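4. Lining the wastebaskets and hanging the spares

By now you've got the shelves in and the door sticker up, so let's talk trash. I know, I know, it's the least exciting section of this guide, but I've set up enough of these rooms to tell you that a room without a lined basket fills up with tape ends and coffee cups by lunchtime. It takes maybe five minutes per basket once you have the knack.

What you'll want on hand:

One round wastebasket for each room
A box of black garbage bags (I buy the Lorura ones, the medium size, and any brand that fits over your rim is fine)
One adhesive wall hook per basket, rated for at least 2 pounds
A damp cloth and a dry one
A roll of packing tape, which you'll have out anyway

4.1 Putting up the hook

1. Pick a bare stretch of wall right above where the basket will live. I go a bit above knee height on me, but I'm tall, so hold a bag up and see what you can reach without stretching.

2. Wipe the spot down, then dry it. If there's old tape or torn paper stuck to the wall, go around it and leave it alone. I once spent a whole evening in the Aaltonen room picking at a patch like that and took the paint off with it.

3. Peel the backing, press the hook on hard and count to 32. The package says 30, and I add two for luck.

4. Walk away for 90 minutes. Really! Go do section 5 and come back.

CAUTION: Don't hang your coat, your tote or a full bag of trash on this hook. It's there for one empty bag and that's plenty.

4.2 Making the spare

Edeltraud Gasser showed me this fold when I was still stuffing spares behind the planter, and I've done it her way ever since.

1. Shake a new bag open, then lay it on the floor and smooth the air out toward the top.

2. Fold the sides in until the bottom part is more or less square. Don't fuss over it.

3. Gather the top together and tie one loose knot in the neck.

4. Loop the neck over the hook, with the flat part against the wall. It should look a little like a house with a pointy roof.

NOTE: Keep that knot loose. A tight one in thin plastic has to be cut off, and then you've lost two inches of bag.

4.3 Lining the basket

1. Set the basket on the floor directly under the hook and slide your tape, sponge and any box lids far enough out of the way that you won't kneel on them.

2. Open a second bag all the way. Rub the top edge between your fingers if it's clinging to itself.

3. Drop the bottom of the bag into the basket and let the rest flop over the rim. It'll look like a crumpled mess at this point, and that's fine – keep going.
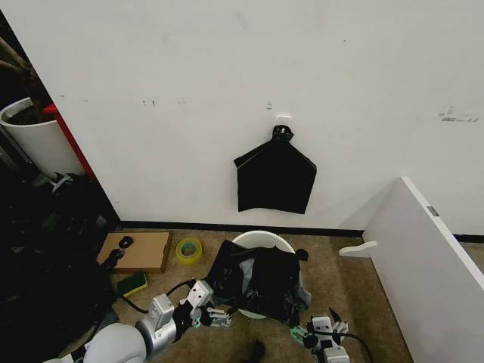 4. Reach in and push the bottom of the bag down until it touches the floor of the basket.

5. Work your way around the rim, folding the plastic down on the outside as you go. You want a cuff of a few inches all the way around.

6. If the bag is too wide and keeps sliding in, twist the extra at the back into a little tail and tuck it under the cuff. A strip of packing tape works too, but put it on the bag, not on the basket.

4.4 Swapping a full bag

Lift the cuff, tie the bag off and take it out to the bins behind the Sodov entrance. Then pull the spare off the hook, undo the knot and line the basket as in 4.3. Fold a fresh spare right then, while you're standing there. If you tell yourself you'll do it later you won't (I never do).

Bags come in cases from the Nostaren supply closet, and the sign-out sheet is taped inside the door. Write down the room as well as your name.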